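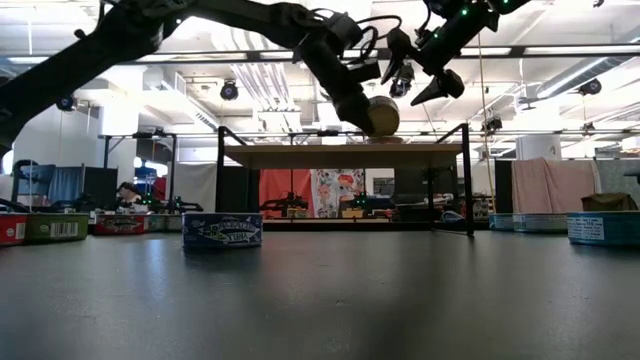 4. What people say is in the cupboard

4.1 Asking before looking

I went into this part of the study thinking it would be the easy part. You ask a person what canned and dried food they have at home, you write down the answer, and then you both go and look. I'd done the same thing in my own kitchen and got most of it right (apart from the chickpeas, which I'd have sworn we had finished). So I budgeted one afternoon per street in Dirnness and figured I'd be home for dinner.

The asking took much longer than the looking. People don't list their food, they tell you about it! A question like "Do you have any canned fish?" would get me a story about a sister who won't eat it, then a price, then a complaint about the shop in Haque that moved everything to a different aisle. I loved these conversations, but they were hard to code. In the end I kept the full recordings for all 489 households and wrote a short summary sheet for each one, with the first answer given in one column and any later corrections in another. Where I talk about "recall" below I mean the first answer only.

Évan Lacroix did the Cidby interviews on his own and used the same sheet, although he asked about dried goods first and I asked about cans first. We noticed this too late to fix it. I've checked whether the order made a difference to the recall scores and I can't see one, but the Cidby sample is small and I wouldn't lean on it.

4.2 Names, brands and colors

The thing I didn't plan for was how few people used the name of the food. Plenty of them used the brand, which I expected, and nearly as many used a color. "The red ones." "A couple of the blue." With soup that works fine, because in most homes red meant tomato and everyone in the family agreed on it. With fish it gets messy. The short round tins in Figure 4 come in dark blue, olive green, two kinds of red and a teal-blue, and the dark blue one has ALBACORE TUNA on its wrap next to a white fish. If someone tells me they have "the blue tuna" I honor that as a correct recall of tuna, but I can't give them the point for variety, and I didn't.

I went back and forth on this rule. A stricter scorer would want the full name. A kinder one would say that the speaker knows perfectly well which tin they mean, and that it's my problem if I don't. I tried both on a trial batch of 200 sheets. The strict version made older respondents look forgetful when they were using a shorthand that everybody else in the house understood, and that bothered me enough to drop it.

4.3 Forgotten food

Once we opened the doors, the surprises were mostly at the back and on the top shelf. I had guessed that people would forget old food. They did, but they also forgot food they had bought that same week, especially if somebody else had put it away. One man in Haque was sure he had no rice and had three open bags of it – all from his son, who cooks on weekends and buys a new bag each time.

Altogether the sheets hold 1225 items that were found on the shelf and left out of the first answer. Canned vegetables lead that list, then pulses, then fish. Baking supplies come out looking very good, and I think that's partly my doing: I tended to ask about them last, when people had warmed up and had already started picturing the shelf.

I should also mention the Oltero storage boxes, which were popular in the newer houses. They're deep and they stack, and you can't see into the bottom one without lifting off the others. I didn't record who had them until April, so all I can offer is an impression, and my impression is that they hide a lot of lentils.

4.4 Going back

We asked everyone if we could come back for a second look, and most said yes. The return visits used the same sheet with one change: I left a line for the person's own word for each item, brand or color or nickname, exactly as they said it. I wish I'd had that line from the start. The coding of those words is described in Section 5, along with the households where two adults gave different names to the same can and neither would budge.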